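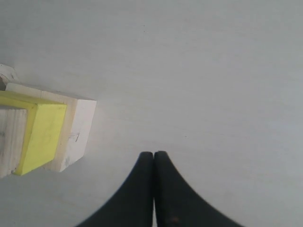
Block sorting, one shelf at a time
Jun 26, 2024 · by Purkura
1 min read

1/ ok so I'm finally going through the block bin!! been putting it off since May

2/ pale gray tabletop, lots of clear space, blocks pushed over to the left. the creamy white wooden one is my favorite, soft corners and a few thin dark marks on the end (pencil? scratches? no idea)

3/ the bright yellow one stays too, obviously

4/ 300 pieces in the bin and I've done 5. FIVE. send snacks

5/ anyone know if a Takard tub fits on a Ravn shelf? lid on, I mean

6/ update: taking a break, will do the long ones after lunch

Contact · © 2024 Purkura · Back to top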